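4.2 What ends up in the tray

When I started on this section I thought I'd be writing about drawers. Everyone I'd read on household clutter writes about drawers, and I had a nice stack of notes on them, and then I went through our home diaries from Flenside and found that people hardly mentioned drawers at all. They talked about trays and baskets. The thing by the door, the thing on the counter, the wicker one from the holiday market that was supposed to hold bread and now holds batteries. So I threw out my outline (it hurt a bit) and started over with open containers, meaning anything with a low rim and no lid that sits where you can see into it while walking past.

We had 48 households in the diary part of the study, all of them in Flenside or across the river in Huvbridge, and each one kept a running log of whatever went into or came out of one open container of their choice. They picked the container themselves. I argued for that early on and I'm still glad I did! If we had handed out identical baskets we would have learned a lot about identical baskets. Between them the households logged 550 separate drops, which is our word for any time something was put in and left there past bedtime. There were 243 pickups in the same stretch, and you can do the subtraction and see why people complain about the tray being full.

I want to talk about two-tray homes first, as they behaved so differently from the rest. A home counts as two-tray if it keeps a pair of open containers on the same surface and the people living there say the two have different jobs. Sometimes the difference is clear to an outsider and sometimes you really have to ask. One household in Huvbridge told us the left one was "for things that have somewhere to go" and the right one was "for things that live here now," and I have stolen that for the coding sheet. We call them the passing tray and the staying tray from this point on.

In the diaries the passing tray is nearly always the smaller one. It also tends to be the duller one, and I can't tell you why. People write things like "the brown one is just for tape and stuff," and then they go on for half a page about the pretty one with the jars in it. The staying tray gets the fuller mix: jars, tubes, little tubs with the label half worn off, a Bellini coffee scoop in one case that belonged to no coffee maker anyone could find. Packing tape came up a lot in the passing tray. It's an awkward thing to store, being too fat for most drawers and too useful to put in the garage, so it drifts.

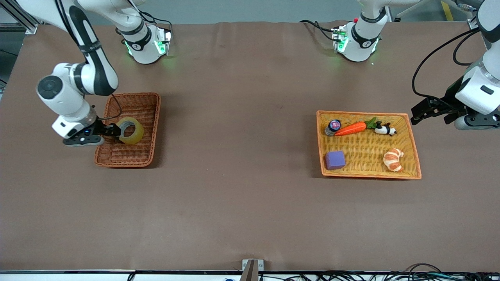 Figure 7. Two wicker trays on a brown tabletop. Left: shallow rectangular tray, reddish brown, with a roll of clear, yellowish packing tape. Right: larger orange tray with five items, among them a small jar with a dark blue lid and a pink-and-white label.

Uledia Home Storage Project, working paper, section 4
Text by the project's diary and interview team
Version of 30/05/2022

With the pair in Figure 7, the split between a nearly bare tray and a busier one is about as plain as it gets. A single roll of tape in a tray that could hold a good deal more is a pattern I kept running into in the logs, and I have come to think of it as its own category. We call it a lone holder. Of the 243 pickups, a large share came from lone holders, and I think the reason is boring: when there is one thing in the tray, you see it, and you remember you need it. Put the same roll under a pile of mail and it may as well be in the next county.

Now, size. I went in assuming the bigger tray would fill faster simply for having more room, and the logs agree with me only up to a point. Bigger trays did collect more drops per household. But the people with a big tray were also the people who said they had bought it to cope with an existing pile, so the pile came first and the tray came second. I can't pull those two apart with diaries alone. What I can say is that after the first week of logging, the big trays had mostly leveled off and the small ones were still going up and down, sometimes twice in one day.

Rims matter more than I expected. A rolled rim came up in a bunch of the interviews without our asking about it (we had no question on rims, and I'm a little embarrassed by that). People like something to grab. They also like that a long item can rest against the edge and stick up a bit, so they notice it. One person described turning her tape roll up on its edge in the tray so that she could hook a finger through the middle. Others lay the roll down and then stack things on it, and those are the households where the tape goes missing and a second roll gets bought. We logged duplicate buying separately and I come back to it in section 5.

Then there's color, which I wanted to leave out and was talked out of leaving out. Our participants used color to tell trays apart even when the trays were different sizes and sat at opposite ends of the table. "Put it in the orange one" is faster to say than "put it in the one for things that stay." In homes with children it was the only way the trays were ever named. Two trays of the same color caused more mix-ups in the diaries, and several people had tied a ribbon on one of them, or moved one to a shelf, or given up and let them merge. Once trays merge they don't seem to come apart again. We checked back with the merged homes in January and every one of them was still merged.

A word on jars. Small jars with lids are the most settled thing in the whole data set. They go into the staying tray and they stay, and when I coded the 550 drops by type the jars were the ones I got sick of typing least often, since a jar hardly moves and so hardly shows up. You log it once. Tubes and packets get pulled out, used, and put back in a different spot, so they fill the diaries. If you only read the log you'd think a home had no jars in it, and then you visit and the tray has had the same jar in the same corner since spring. For this reason we added a contents list at the start and end of each diary, and it gave us another 133 items that the drop log on its own had missed completely. I'd tell anyone planning a study like ours to do the contents list first and worry about the log afterward.

Where the tray sits on the table gets less attention in the older writing than I think it deserves. Trays close to the front edge got used more. Trays pushed to the back became scenery. Quite a few people set theirs down at a slight angle to the table, and when I asked about it they mostly laughed and said that was just how it landed, but a few told me they pull it toward them with one hand and it never goes back straight. I like this as a rough sign that a tray is in use! I wouldn't hang a finding on it, and we didn't measure it, but I did start looking for it on home visits and I haven't been able to stop.

Bare tabletops helped too. Where the surface around the trays was kept clear, people dropped things into the trays. Where it was already crowded, things landed next to the trays, against them, or on top of whatever was there, and the diaries got hard to code. We ended up adding a "beside" code for items set down within a hand's width of the rim. I went back and forth on the width and finally used my own hand, which the rest of the team has agreed to live with.

The next part takes the two-tray homes that stayed split all the way through and looks at what they did on the days they sorted.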